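Home | Course outline | Week 4 | Reading | Contact

Household Textiles, Unit 4: Sorting and Folding
Notes for session 2
Tutor: Killian Marchal

Last session dealt with fibres and care labels. These notes cover what to do with clean laundry between drying and putting away. Bring them with you, as there is space on the back for your own remarks.

Sorting comes first. Clear the table before you start and put two baskets at the back of it, within reach. Decide what each basket is for and keep to that until the load is finished. Most people sort by room or by person. For the practical we sort by colour, light to the left and dark to the right, so that the marking is the same for all groups.

Baskets with open sides are better than solid tubs for this work. Air gets through to the fabric, and anything still slightly damp will not go musty overnight. Check the rim with your hand for rough spots, which can snag knitted items.
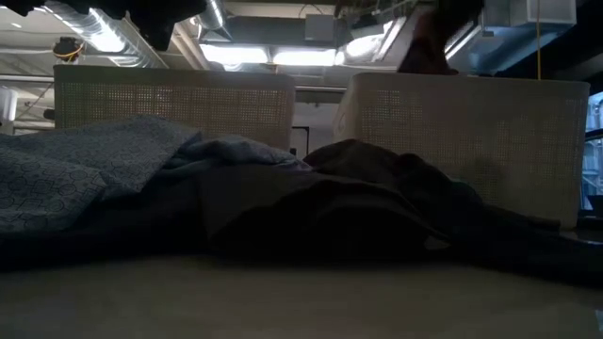 Take one item at a time from the heap and find an edge before you lift it. With a patterned fabric, the lines of the print can help you find the straight grain – follow a row of the pattern with your finger until you reach a hem. Plain dark fabric is harder, as the seams do not show up well. Feel for the thick part of the hem instead.

Shake the item once, lay it flat and smooth it from the middle outwards. Fold lengthways first, then across. Large pieces are folded in half twice before the final fold. Do not press down on the pile, as this sets the creases.

For next time: read the Chauvin handout, pages 4 to 7, and fold one full load at home. Write up to 500 words on how you sorted it and what you would change.

Last updated: May 14, 2019

Contact the course office | © Prendureck Adult Learning | Back to top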